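How many tidy-up demos before I train, and how messy should the floor be?

Posted in: Robots & Automation > Learning from demonstrations

I've been collecting floor pickup episodes with a hand-held gripper in the evenings and I'm completely hooked! 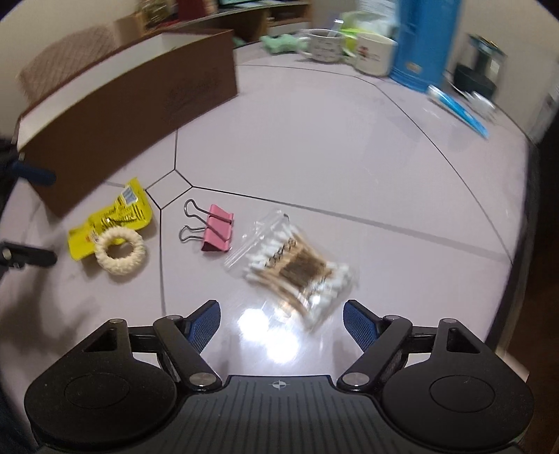 The task is simple to say: small household things are lying on the tile, and each one goes into the box. I've got 60 episodes so far, all done by me, all in the same room. Cotton swabs in their bag, a binder clip, a snack wrapper, a hair tie, that kind of stuff. I shuffle the positions between takes but the objects stay the same.

My first training run on those 60 was exciting for a little while and then pretty sad. It goes to the binder clip nicely. With the bag of swabs it comes down too high, closes on air and carries nothing over to the box — very confidently. The wrapper is a coin flip.

So what I'd like to know is whether I should keep going with the same items until I have a lot more, or start swapping things in now. Also, the tile is glossy and I get a bright reflection from the ceiling light right where the fingers go. Do I need to fix that or will it learn to ignore it? I'm using the Voncombe trainer with default settings, if that matters.

Posted by Putidov

3 replies, sorted by votes

Trodness

Oh, I love this stage, you're going to have a great time. Swap things in now. 60 episodes of one set of objects mostly teaches it that set of objects, and another 60 of the same will teach it the same thing a bit harder.

What worked for me was changing 2 items every session and leaving the rest. That way you can tell which new thing broke it (something always does). I did kitchen clutter and ended up with 1,072 episodes over one winter, which sounds like a lot, but when a take is short you get quick at it. My results got noticeably better long before the end, so don't wait for a big number before you train again.

On the swabs: clear plastic is hard. The bag barely shows up against a pale floor, and the policy probably goes for whatever it can see, meaning the swabs inside. Do a batch of takes with only clear bags, in different orientations, and grab them low and slow. Slow matters more than you'd think! If your hand rushes the last couple of inches, those images are blurry and there are hardly any of them, and that's the part of the motion the model needs most. Pause for a beat before you close the fingers, then lift.

Also go back through your 60 and throw out any where you fumbled and let go of the object by accident. Fumbles where you recovered and finished the pickup are worth keeping. I keep mine in a separate folder and mix them in later.

Ezeani

Agree with most of the above. For the reflection, leave it but move it. I did half my takes with the ceiling light on and half with a floor lamp off to one side, and a few in the morning with the blinds open. If the glare is always in the same spot relative to the fingers, the model can latch onto it as a landmark, and then everything falls apart when you switch rooms. Don't bother with a matte cloth over the tile unless you plan to run it on a cloth.

One more thing, move the box too! Mine was in the same corner for weeks and the policy learned the corner. I turned the box around and it dropped a sock on bare floor right where the box used to be. Funny, but that was a whole weekend of retraining.

And write down what you changed in each session. A text file is fine.

gripperfan

just get more data lol. i never trained under a few hundred and mine works ok on socks. havent tried bags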